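Chapter 4: Sound as Material

Before we meet any composers, let me ask you to sit quietly for a minute and listen to whatever room you happen to be in — it is the best preparation I know for what follows.

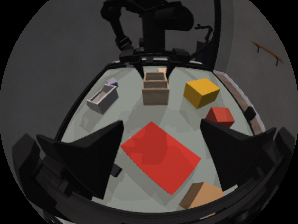
Přemysl Vlček began his tape piece Trurnadura with 41 recordings of doors, and spent a whole winter sorting them by length and brightness. You might think of short and long sounds as a small cube and a big flat slab sharing one round table, each with its own weight.

His later Pralleline runs 17 minutes and is gentler on newcomers, so we will start there.

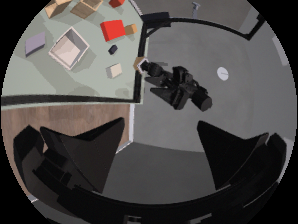

Fig. 4.2. Blocks and open box on a pale green tabletop.

Keep a pencil handy as you listen.

© Frimpong Clolta | Contact | Back to top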